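Robots in the Kitchen: Our Gallery
Posted 11 Nov 2018

So I run the prep and utensil side of the kitchen at Priscombe, and since April we've had a robot arm working alongside us on the small jobs -- picking up flatware, handling tools, sorting things by type. People keep asking me what it's like (and whether I'm still needed, thanks for that!), so I'm putting up a little gallery. We send out 2,000 meals on a busy day, and every one of them needs a fork. You can imagine how my wrists used to feel by Friday night.
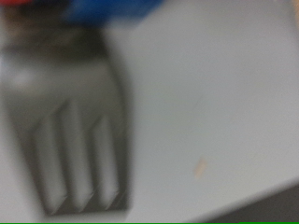
Fork on the tabletop, very close up. Flatware was the first job we handed over.

The part I didn't expect is how my own day moved around. I used to spend about 95 minutes a shift just sorting. Now I spend a lot of that time setting things out, checking the bins and fixing the odd mistake, and there's more chatting across the room than there used to be, which I love. A couple of the crew were pretty nervous at the start, and I was too -- we all wanted to know about hours before anybody wanted to know about forks. Nobody's hours got cut, but the job did change, and two of us went over to the Nollville kitchen for training.

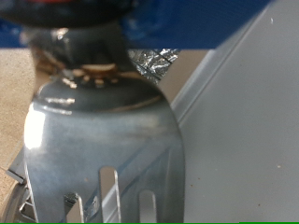
Big tools are where I still get picky. I've been using the same kinds of turners for 21 years and I know by feel which way one wants to hang, so teaching somebody else (or something else!) is slow going. A slotted spatula like this one has that wide, flat blade and a shiny face that throws the light right back at you, and I'd still check every one of them myself before service. More pictures after the Burnetti kitchen gets its arm.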